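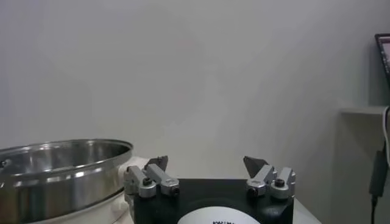 ## 4. Steaming for the first time

Now that your Flastel Wornby is unpacked and standing somewhere level, it's time to make something nice in it. Most people start with buns or dumplings, and we'd gently nudge you that way too, as they are forgiving little things and you'll soon get a feel for how your steamer behaves.

1. Wash the pot, tray and lid in warm soapy water, then rinse and dry them. The base must never go in the sink – a wipe with a damp cloth is all it wants.
2. Set the pot on the base and give it a small turn until it sits flat.
3. Pour in cold water up to the lower line. If you're steaming for longer than 11 minutes, fill to the upper line instead.
4. Lower the tray into place. It should rest evenly, without rocking.
5. Arrange your food with a bit of room on every side. Buns swell as they cook, and two that touch will come out as one.
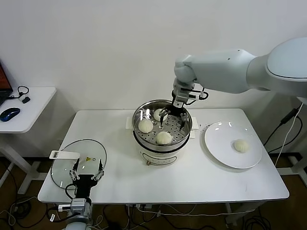
*Fig. 4a. Three buns on the steaming tray, with the lid off.*

6. Put the lid on, plug in at the wall and choose **Steam**. The light will glow amber while the water warms, and turn green at 100 °C.
7. Start your timer when the light goes green, and do try not to peek! Every lift of the lid lets out a good deal of steam.

**Caution:** Steam can scald very quickly. Tilt the lid away from your face, keep your sleeves well back and use tongs or oven gloves.

### Stopping food from sticking

A square of baking paper under each bun does the trick nicely, so long as you leave plenty of the holes uncovered. A light brush of oil on the tray works as well.
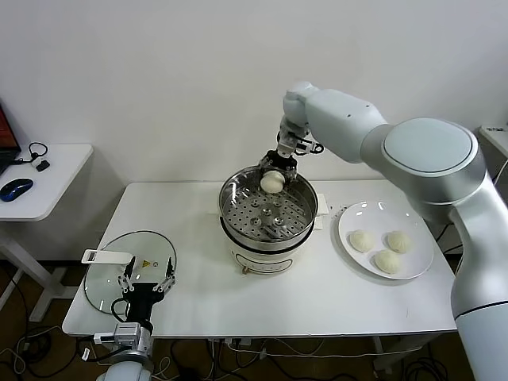
Kuusk, writing to us about the Beta version of this guide, said that cabbage leaves work better than paper and can be eaten afterwards. We've since tried it, and we rather agree.

### Serving and keeping warm

Turn the dial to **Off** and let everything stand for 2 minutes before serving, so the tops don't wrinkle. The **Warm** setting holds food at 62 °C, and you'll want to check the water now and again if you use it.

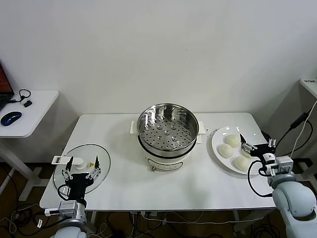
*Fig. 4b. Steamed buns on a serving plate beside the steamer.*

**Note:** Leave the pot to cool fully before you empty it. Descaling is covered in section 6.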